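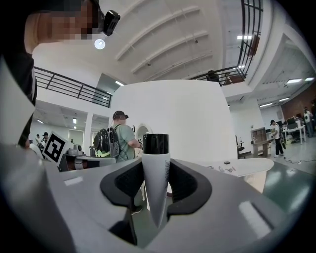 Ticket: Collet gripper, clips failing import

Okay, so the bottle set is giving me grief again! I uploaded 141 grasps from the Collet and Busimora tossed 6 of them with "pose lost." All six are the white bottle with the black cap, held upright between the pads (the mug clips went through fine).

Tried so far:
Re-ran the import, same six.
Cleaned the lens, recorded two more, one failed.
Slowed my lift way down, and both of those passed.

Leaving this open till I've got 100 clean ones.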